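Foro Drondlow › Manipulación y pinzas › Averías y sustos
Tema: La pinza suelta los platos al inclinarlos (y esta vez me ha dado en el pie)

tuercaloca
Oct 19, 2019
Buenas. Tenemos una pinza manual de dedos paralelos, de las de varillaje, con la que grabamos demostraciones de poner y quitar la mesa. Con vasos, bien. Con cubiertos, regular, pero una ya viene educada en la decepción. Con platos llanos cogidos por el borde, un desastre: cierra, levanta, parece que todo va como la seda y cuando el plato pasa de cierta inclinación gira entre las yemas y se va. Llevamos 6 platos rotos. El último me cayó de canto en el empeine, y por eso abro el tema en vez de seguir disimulando.
Yemas Grellwood, lisas, de las rectangulares. Platos de gres mate. ¿Alguien con lo mismo?

Buschmann_77
¿Y por qué coges un plato por el borde con dos dedos? Ni mi suegra.

tuercaloca
Porque es lo que luego tendrá que hacer el brazo, que tampoco tiene suegra. La tarea es levantar el plato del mantel, ponerlo casi de canto y dejarlo en el escurridor.

Kendra Tremblay
Eso es par, no fuerza. Coges el plato en un extremo y todo el peso cuelga del otro lado, así que las yemas trabajan como una bisagra. Si encima son lisas y el borde del plato va esmaltado, tienes una bisagra bien engrasada. Aprieta todo lo que quieras: girará igual, solo que más cansada tú.
Prueba a entrar más hacia dentro, que el dedo interior apoye en la cara del plato y no en el filo.

pinzamiento
No estoy de acuerdo con Kendra. He tenido esa pinza y el problema es la holgura de los casquillos. Con el varillaje gastado las yemas dejan de ser paralelas y tocan solo por la punta. Agarra un brazo del varillaje y muévelo de lado: si baila, ahí está tu asesino de vajillas.

Kendra Tremblay
Si tocan solo por la punta hay menos área para resistir el giro. O sea, par. Gracias por darme la razón con tanto rodeo.

pinzamiento
De nada, pero lo tuyo se arregla recolocando la mano y lo mío comprando casquillos. A ella le importará la diferencia.

Buschmann_77
Platos de plástico y a correr.

tuercaloca
Los probamos. Con los de plástico no falla nunca y por tanto no aprendemos nada. Además el cliente (Illitz, para el que conozca el percal) quiere vajilla de verdad, que para eso la paga. Bueno, la pagaba. Desde el cuarto plato nos la descuentan.

Bohumila Michalík
Me interesa más el pie que el plato. ¿Qué calzado llevabas?

tuercaloca
Ejem. Zapatillas de lona.

Bohumila Michalík
Ya. Pues antes de hablar de casquillos: calzado cerrado y con puntera, gafas si vais a seguir rompiendo gres, y trabajad con el plato sobre la mesa, nunca pasado el canto. Ponedle altura máxima al levantamiento. En nuestro taller son 3 centímetros hasta que una pinza se gana la confianza. Y si se cae, se deja caer. El único corte serio que hemos tenido fue de uno que intentó cazarlo al vuelo.

pinzamiento
Yo lo cacé al vuelo una vez y quedó precioso.

Bohumila Michalík
Una vez, sí.

tuercaloca
Actualizo, que luego nos quejamos de los hilos sin final.
Casquillos: uno de los brazos bailaba, poco pero bailaba. Cambiados los 4. Mejoró algo, aunque el plato seguía girando. Después metí el dedo interior dentro de la cara, como decía Kendra, y ahí sí: veinte levantamientos seguidos sin caída, todos sobre la mesa y con botas, Bohumila, para que duermas tranquila. Con las dos cosas aguanta. Cuál de las dos pesa más no lo sé, porque no pienso volver a montar los viejos para darle el gusto a nadie.
Me queda por resolver que a veces se ladea un poco al final del recorrido. Voy a pedir unas fundas de silicona para las yemas, que en teoría llegan en December, perdón, en diciembre: la web del proveedor está en inglés y ya hablo como ella.

Kendra Tremblay
Las fundas finas. Las gordas se arrugan y vuelves a la bisagra. ¿Tienes foto del agarre nuevo?

pinzamiento
Eso, foto. Y que se vean los casquillos, que son los míos.

tuercaloca
Va la foto. El pie, mejor; lo pongo porque solo ha preguntado una.
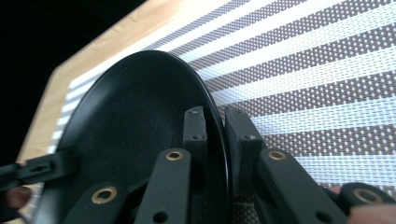 Agarre nuevo: una yema por dentro de la cara y la otra contra el borde. Casquillos a la vista, a petición del público.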